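Soltiver Basket Sorting Set

README, last updated January 3, 2021
Maintained by Salma Salem

Contents of this folder

Soltiver is a set of photos and short notes on sorting small household items into woven baskets. It covers which basket was used, what went into it, and where things were put when the sorting stopped. There are 200 entries. Each entry has one photo, one text note and one line in the main table.

The set was put together for people who study or plan home storage. It can also be used for labeling practice, for search tests, or as reference photos for drawing and layout work.

Folder layout

photos/ - one JPEG per entry, named by entry number
notes/ - one plain text file per entry, same number as the photo
baskets.csv - the main table
changes.txt - list of fixes since the first release

Columns in baskets.csv

entry: the entry number, no leading zeros
room: hall, kitchen, bedroom or other
surface: table, shelf, floor or bench
basket_type: open, divided, lidded or mixed
handle: cutout, loop, none or unknown
material: as judged from the photo, or unknown
state: empty, part, full or unknown
comment: free text, often blank

Use "mixed" for basket_type when more than one kind is on the surface. In that case the handle column refers to the basket nearest the viewer, and the others are covered in the note. The state column is filled in only when the inside can be seen well enough. If it can't, the value is "unknown" - please don't guess it from the note.

How the entries were made

Most of the work was done in April in a house with an open staircase and a hall wide enough for a table. Items were sorted by use first and by size second. Gloves, keys and dog leads went into divided baskets, one kind to a compartment where that was possible. Scarves, hats and cloth bags went into open ones. Anything left over stayed on the table and was written up in the note.

Each sorting round took about 30 minutes. Rounds that were stopped early are kept in the set and have "short" in the comment column.

Table coverings were changed between rounds, so the color of the cloth can't be used to tell which room a photo is from. Use the room column for that.

Notes on the baskets

"Woven" covers wicker, seagrass and paper cord. Where the weave is clear enough to name, the material column names it. Rim style has no column of its own, but braided rims are mentioned in the notes, as they were one of the things the Grondbridge storage group asked for.

A cutout handle is an opening in the side panel itself. A loop handle is a separate piece fixed to the rim. Earlier copies of the table mixed these up in a few rows. They were corrected in version 2.

Sample entry

room: hall
surface: table
basket_type: mixed
handle: cutout
material: wicker
state: unknown
comment: coat stand behind table 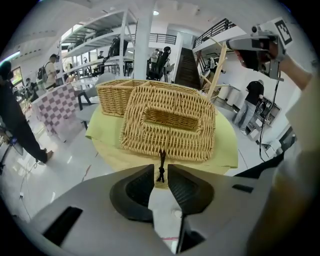 Two wicker baskets on a round table, the rectangular one in front and the divided one behind it.

The note for this entry records the braided rims on both baskets and the wide handle opening in the front panel of the nearer one. The coat stand and the staircase are listed as background items.

Known problems

The room column was filled in by hand and has some blanks. Treat a blank as "other".

Notes from the first few rounds are shorter than the rest and don't always say which compartment an item went into.

Light tan and honey-colored baskets are hard to tell apart under the hall lights. There was a color column in the first release, and it was dropped.

The Mindano export tool cuts comments at 200 characters. The full text is in the notes folder.

Use and credit

Free to use and change for any purpose, including paid work. Please credit "Soltiver Basket Sorting Set, Salma Salem". The folder names follow the Amrani home inventory set, so scripts written for that one should run here after the column names are changed.

Send corrections with the entry number and the column that needs fixing.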